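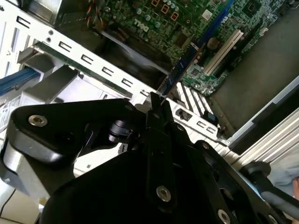 November 2019

Second month of the Filarell cell at Kuruc. My job is now to stage the Dell towers and log faults; the arm does the memory handling. Target is 40 units a shift.

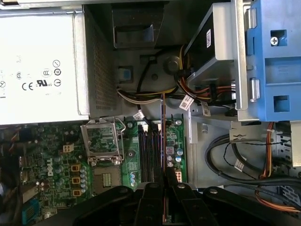
Memory

Fingers set either side of the module, beside the slots. Matěj Havlíček wants the approach height altered by 2 mm. I used to do this by feel and never had a number for it. 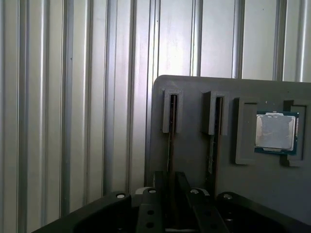
Panel holders take memory in the narrow brackets and the processor in the wide pair. Thumbs less sore than in July.
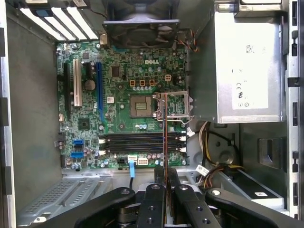 Socket bracket must be up before the processor step. Fault 67 logged again. Ask Matěj about the evening rota.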